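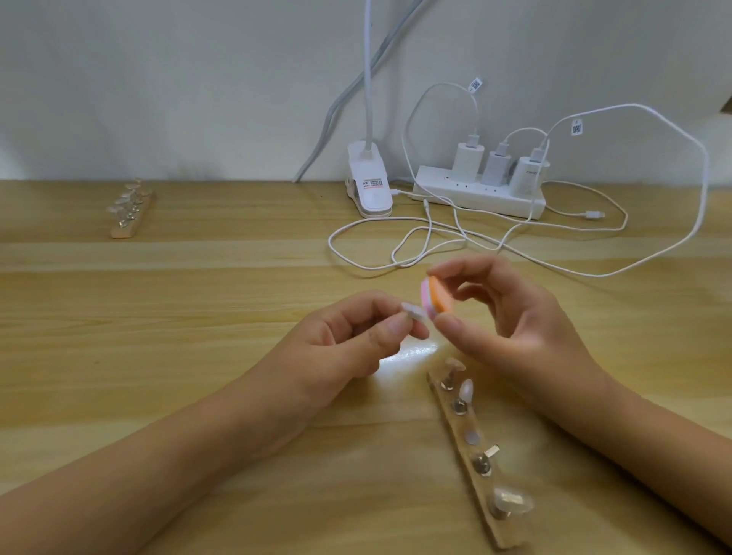

Two hands at a wooden desk, a small white piece in one and a round pink and orange layered one in the other.

Osel 72 towed air defense radar

The Osel 72 is a short-range surveillance radar on a two-axle trailer. It is built by Driscombe at the Prilanstead works and is meant for gun and missile batteries that have to find low targets on their own, with no feed from a higher command post. The set picks up helicopters, drones and light aircraft and passes bearing, range and height to the battery.

The radar follows the earlier Osel 5, which used a mechanical height finder. The new antenna scans in elevation electronically and turns only in bearing. Driscombe kept the old trailer frame, so units that already own the Osel 5 can use the same jacks, wheels and tow bars.

Versions

Osel 72A: basic trailer with a separate generator.
Osel 72B: generator built into the trailer, longer power cable, cold weather heater.
Osel 72C: mast version for wooded ground. The mast is raised by a hand winch or by the hydraulic pump.

Crew and layout

The crew is five: a commander, two operators, a driver and a mechanic. Operators work from a Bodin cabin that can be placed up to 200 meters from the antenna. The cabin has two identical consoles, and either one can run the whole set if the other is switched off. A third display for the battery commander is optional -- it shows tracks but cannot assign them.
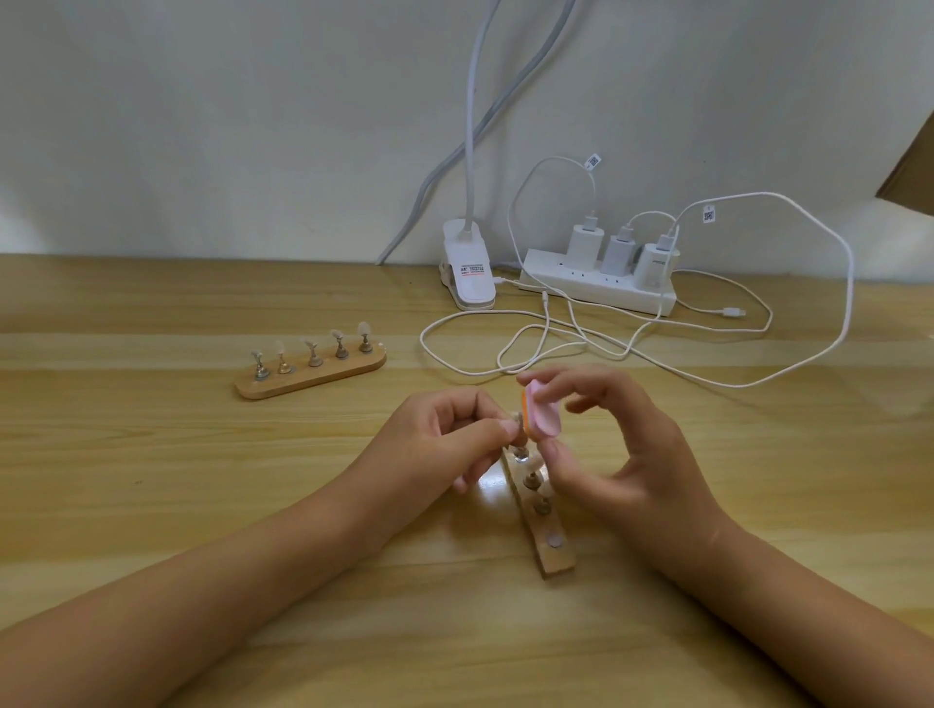 Nail tip and pink buffer block, held at a wooden tabletop.

Data links

Tracks go out by field cable or radio. The 72B and 72C also accept tracks from a second radar of the same type, and the operator chooses which one is shown first. Links to older Osel 5 consoles need an adapter box, ordered separately.

Deliveries

Driscombe has built 79 sets in all versions. The first 72B left Prilanstead in March. Program manager Clémence Lacroix said the mast version took longer than planned after the winch was redesigned. Crew training is run by Mathis Delorme at the same site and covers setup, operation and first-line repair.

Supplied with each set: trailer, cabin, cable drums, tool chest, camouflage net, printed manuals. The tow vehicle is not included.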